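About Vevik

Home / Products / Hire and trial / About us / Contact

Vevik makes practice kits for robots. If you have a robot arm and would like it to learn to put a pear in a pot, we are very likely the only business in your postcode that can help.

We started in a rented unit behind a tile showroom, with one bench and a firm belief that the hard part would be the software. The hard part was the fruit. Our founder, Pirmin Steiner, had spent years fitting out full-sized kitchens and knew plenty about drawers, hinges and customers who change their minds about splashbacks. He now does the same job at a fraction of the scale for customers who never change their minds but do occasionally drive a finger through the benchtop.

What we sell

The Bovix is our main product, a small kitchen set for manipulation work. It arrives flat, goes together with a screwdriver and a bit of patience, and fits on an ordinary lab table. Our instruction sheet says assembly takes 46 minutes. That figure was set by Pirmin, who designed it, and we've left it there out of respect.

With the Bovix you get the counter, the back wall and a box of toy food and cookware. Replacement food is sold separately, and we sell a lot of it. Grippers are hard on vegetables.

The Plattner is the stripped-down version for people who already have a bench they like. It's a set of objects, a printed sheet of suggested tasks and a reset guide, and that's the lot. Teachers tend to buy the Plattner. Labs tend to buy the Bovix, then ring us in August asking whether they can have the Plattner sheet as well. (Yes. It's free. It's on the downloads page, under a heading we keep meaning to rename.)

The kit on its own is $1149, plus freight. Freight to Tassie and the Top End is quoted separately, and we apologise in advance for the quote.

What we do besides

Jeltby is our trial service. You send us your policy, or your controller, or a hard drive in a padded bag with no note in it, and we run your tasks on our bench and send back the results. The standard block is 1000 runs. We log every attempt, including the ones where the arm does something nobody asked for with great confidence, and those go in the same spreadsheet as the rest. Some customers have asked whether we could leave them out. We can't, but we're happy to sort by a different column.

Two rules apply to every Jeltby block. The layout is reset by hand between runs, and the person resetting isn't told which version of your software is up next. It's slow and dull work, done mostly by people with good podcasts.

How we go about it

We like cheap materials and plain tasks. A lot of test gear is beautifully machined and costs as much as a ute, which makes people nervous about letting a robot near it. Cardboard and black tape have no such effect.

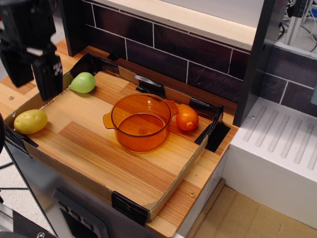
Customers sometimes ask when the tape will be replaced by something more professional. We did look into it. The moulded tray we were quoted cost more than the first Bovix prototype, came in one colour and couldn't be re-cut with a Stanley knife when somebody wanted it shorter. The tape stayed, and we buy it by the carton.

We're also fussy about see-through objects. A pot you can look straight through is a nuisance for a good many vision systems, so we include one in every kit. It's the item we get the most complaints about and the one we're least inclined to change.

Who we are

A small team, most of us part-time, with backgrounds in joinery, mechatronics and, in one case, puppetry. The puppeteer is the best we have at resetting a layout and doesn't mind you knowing it.

Visiting

You're welcome to come and see a bench running. Mornings are best, as we generally start a block at 9.30 am and spirits are still high. Please book through the contact page. Parking is out the front, in any bay that doesn't belong to the tile showroom, and they do check.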